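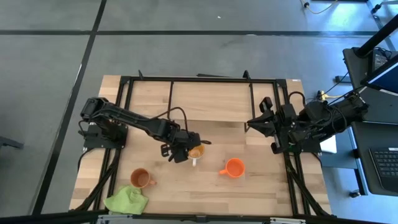
PRODUCT NEWS | SOFTWARE

Daltent 2 lets two robot arms agree on who gets the mug

September 2024

Andholm has released Daltent 2, the new version of its planning software for two-armed robot workstations. It decides which arm should pick up what, in which order, and how both can go about it without meeting in the middle.

The test that decided the release date was a table with mugs on it. Put one white, one orange and one brown mug between a pair of arms, add a crumpled green cloth, and most of the interesting arguments in robotics will follow. Which arm is closer? Which way is the handle facing? Is the other arm about to want the same bit of air?

Earlier versions of Daltent settled such matters by making one arm wait. It was safe and very polite, and customers told us at some length how slow it was. Daltent 2 plans both arms together and revises the plan whenever the camera view changes, so an arm with nothing useful to do can at least get out of the way.

The release was tested on 262 table layouts, each run with the mugs turned to different angles. Handles pointing towards the operator remain our least favourite. Layouts that defeated the planner in February are included in the download, with the logs, for anyone who enjoys that sort of thing.

Also new in this version:

A replay window showing why the planner chose one arm over the other
Grasp settings that can be changed without restarting the session
Import of camera calibration files from Tekex
Error messages written in sentences

Daltent 2 is available now to existing licence holders at no extra charge. New licences cover one workstation and up to 3 user accounts. The Yupanqui plug-in, which stores and searches up to 1,000 recorded runs, is sold separately and will need updating before it works with this version.

Release notes and installation instructions are in the Andholm customer area. Press enquiries should go to the Andholm press desk, which answers email faster than it answers the phone.

ENDS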